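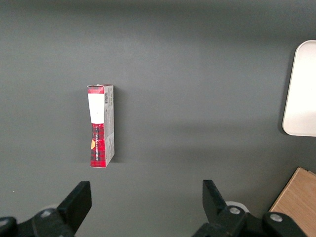

Our grasp policy from wrist views reaches 200 successes in 500 trials on narrow cartons. Training used plain boxes only. The failures cluster on cartons like the red plaid one, with a white label over part of the front. Is texture the likely cause?

Karthikeyan Alva
Run an ablation. Same carton, wrapped in plain paper, same start poses. Log grasp width separately.

Warrier
Could be the shadow on the right side. We had that in February.

Zarnside
more data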